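Harnasar Tiered Display Rack
Set-up and Care Guide

Section 4: Setting Up Your Rack for Cups and Snacks

You've got the side frames up and the shelves in, so now comes the fun part! A stepped rack makes even a small batch of treats look like a proper dessert bar, and it takes very little time to get right. Have a damp cloth handy before you start, plus your cups and lids.
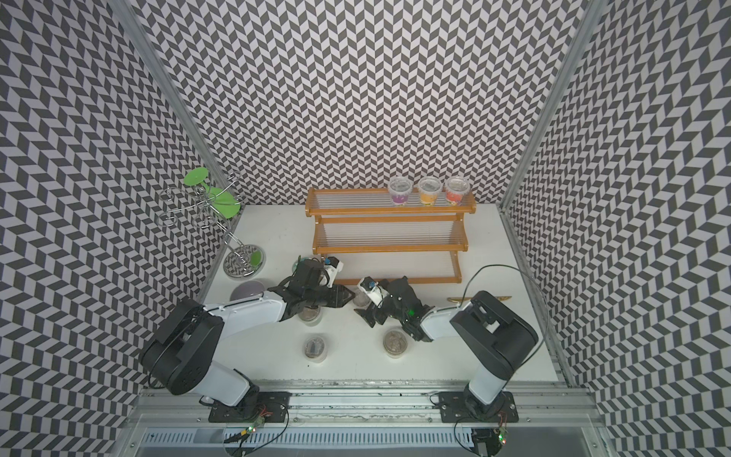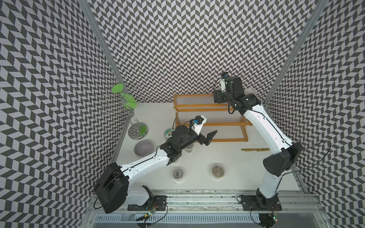 4.1 Choosing a spot

1. Pick a flat, level surface that can take the weight of a full rack. A kitchen counter or a solid table is great. Folding card tables tend to wobble.
2. Wipe the surface and let it dry all the way.
3. Set the rack down with the highest tier at the back, then press lightly on each top corner. If it rocks, turn the nearest foot a little at a time until it sits still.

CAUTION: Keep the rack at least 38 inches from a stove, grill or open flame.

4.2 Filling the tiers

1. Fill your cups on the counter first and snap the lids on. Filling them on the rack is slow, and drips get in between the rods.
2. Load the top tier before the others. Start in the middle and work out to both sides.
3. Put your tallest cups at the back and save the front tier for short ones, so every flavor gets seen.
4. Leave a finger's width between cups. Guests will thank you!

Note: Layered treats look wonderful in clear cups. Try berry puree under yogurt, or mango under coconut cream (our own favorite on a hot Saturday in June).

CAUTION: Do not load more than 2 pounds on any one tier. Never move the rack while it is full.

4.3 Adding a second rack

Got a bigger crowd coming? Two racks side by side look fantastic. Use the Clornier joining clips from the small parts bag, one at the front foot and one at the back. Push until you hear a click. To take them apart, squeeze the clip from below and lift.

4.4 Cleaning

1. Take everything off the rack.
2. Wipe the rods along their length with warm water and a drop of dish soap. Wiping across them pulls on the end caps.
3. Dry the side frames right away with a soft towel.
4. Rub in a thin coat of Zistumau wood balm whenever the frames start to look dull. Let it soak in overnight before you bring food near it again.

CAUTION: The rack is not dishwasher safe. Do not soak the side frames.

For spare rods and end caps, see Section 6.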